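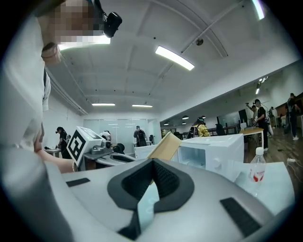
Li-hua Chiu asked if we could begin with the finger pads, before the money and before the shelf, as the last two meetings were finished before we came to them. She said that the old pads are the reason she stopped using the gripper at home, and that she would like to hear what the others have found. The meeting agreed and the agenda was changed in this way. The items are written below in the order in which they were spoken, so the numbers do not match the sheet that was sent before.

Trilside shared workshop, Clisten build group
Minutes of the meeting of 17 June 2019
Minutes taken by the member responsible for the tool cabinet

1. Finger pads

The hand-held gripper (Clisten, second version) has now black pads with a fine texture. The first version had smooth pads which we cut from a sheet, and these were too hard for objects with a thin edge. The new pads are softer and they give way a little when the fingers close.

The group spoke for a long time about the shape. One opinion is that the pad should be flat, so that it is easy to cut and easy to replace. The other opinion is that a flat pad holds only flat things, and a kitchen has very few flat things. Li-hua tried both on cups and on a jar at home and prefers the shape with a channel. She admits that it collects crumbs and must be brushed after use.

Decision: we keep the soft pads with the channel for the second version. The width stays 51 mm. The cutting pattern is to be put in the shared folder together with the drawing of the holder, with the name of the version in the file name. In January we lost one evening because two drawings had the same name and different holes.

Glue: the glue from Grosov is good but it needs the whole night. It was asked if double-sided tape is enough. It was enough for the small pads on the body, where nothing pulls on them. For the fingers we stay with glue.

2. Housing of the gripper

The gray housing is finished on the outside. Inside, the cable to the fingers is still too near to the lever, and when the hand closes fully the lever touches it. Two solutions were proposed:
- a small clip, printed, which holds the cable at the side
- a new channel in the housing, which means to print the large part again

The large part needs many hours on the printer and the printer is also needed by the bicycle people. The clip will be tried first. If the cable shows marks after two weeks of use, we speak again about the channel.

There was a remark that the housing is too wide for a small hand. Li-hua said that she holds it with two hands when the object is heavy and that she does not mind. Another member minds very much. It was proposed to make the handle in two sizes in the third version. It was written down as a wish, and no person was asked to do it.

3. Tests at the kitchen corner

For the tests we use household objects: the microwave, the plastic trays and the water bottles. The purpose is to learn if one person can do an ordinary kitchen movement with the gripper, slowly and in the same way every time, so that later the arm can be given the same movement.

The tray is the most difficult of the objects. When it is held flat by one short side, it turns between the fingers, and the far end goes down. When it is held upright by both sides, it is stable, but then it must be turned before it goes into the microwave, and of course nothing can be on it. We discussed which of these is more honest as a test. It was agreed to do both, and to write on the test sheet which one it was.
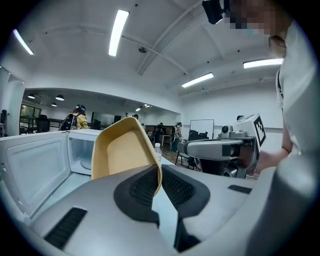
Upright hold with the tray, microwave door open.

Other points about the kitchen corner:

The door of the microwave should be open before the test begins. The movement of opening the door is a separate test with its own sheet. Some members did both together and the sheets can not be compared.

The turntable must lie correctly on its ring. Please look at it before you start. When it is not straight the tray catches on it, and then it looks like a fault of the gripper.

Bottles are to be used closed, with the cap on. There are electric parts near, and the floor is wood.

The microwave at this corner is for tests only. Food goes in the one in the small kitchen by the entrance. This was said also at the last meeting, and it is repeated here with some sadness.

The battery was measured with the new settings. It lasts 92 minutes of normal use. With the old settings it was less, but the number was not written down, so we can not say how much less. From now on, the person who charges it writes the time on the paper at the charger.

4. Markers

The square black-and-white markers are printed on normal paper and they bend when the air is damp. A bent marker is seen at the wrong angle, and then the position is also wrong. Proposals were to print them on label paper, or to glue the paper on a thin stiff plate. The second is more work but the plate can be unscrewed and put on another device.

There is also the question of the white border. A member cut the border away because it looked cleaner to him. The border is needed. Without it the software finds the marker only sometimes, and this costs more time than to have no marker at all. Please do not cut the border.

Decision: stiff plates for everything that moves, label paper for everything that stands. Li-hua will print one new set and leave the rest of the label paper in the drawer marked Schumacher (the drawer came with the cabinet and we never changed the name).

5. The arm

The arm is supplied with 24 V from the gray power supply under the bench. It was noted that the same supply was used for the fan last week, by somebody who did not write it in the book. The fan does no harm to it, but the output was changed and was not changed back. The knob now has a piece of tape. If you need another voltage, take the small supply on the shelf.

The second joint makes a noise when it goes down slowly. When it goes down fast there is no noise. One member believes it is the belt, one member believes it is the bearing. To look inside, the cover must be removed, and for this the arm must be switched off and without load. It was agreed that two persons do this together, and that photos are made before any screw is taken out.

The emergency stop works. It was pressed during the meeting, at the request of a new member, and the arm stopped. The new member asked why the button is mounted on the left side of the bench. The answer is that the cable was short. A longer cable will be bought, see item 6.

6. Money

Since the last meeting 202 dollars were spent. The largest part is for the motors of the fingers, the rest is filament, glue and screws. The receipts are in the envelope. One receipt from Grosov is wet and the date can not be read, but the amount is clear and the meeting accepted it.

To buy next: the longer cable for the stop button, stiff plates for the markers, one more sheet of the pad material. The pad material should be ordered with the same thickness as before. Last time the shop sent a thicker one as replacement and the fingers did not close.

A question came if members who build a gripper for their own home should pay for the material. Until now it was free if the gripper was brought back to show. Li-hua said she would pay and would also prefer to pay, so that she can keep the parts without thinking about it. The question was moved to the next meeting, and the price of one complete set will be calculated until then.

7. Use of the room

Several people work in the large room at the same time and many of them have the headset on. With the headset it is not easy to see what is beside you. The following was agreed:
- no bags on the floor between the tables
- loose cables are fixed to the floor or laid behind the table
- who walks behind a person with a headset says a word first
- the arm is not started while somebody leans over it

It was asked if we should mark the area of the arm with yellow tape. There was no objection. The tape must be the kind which comes off from wood.

8. Shelf

There was no time for the shelf.

9. Tasks

Clip for the cable, print and mount: housing group
New marker set: Li-hua Chiu
Cover of the second joint: the two members who disagree about it, together
Order of cable, plates and pad material: the member with the workshop card
Price of one gripper set: the same
Tape on the floor: whoever comes first, please sign in the book
Shelf: first item of the next meeting

Corrections to these minutes can be written by hand on the copy at the door.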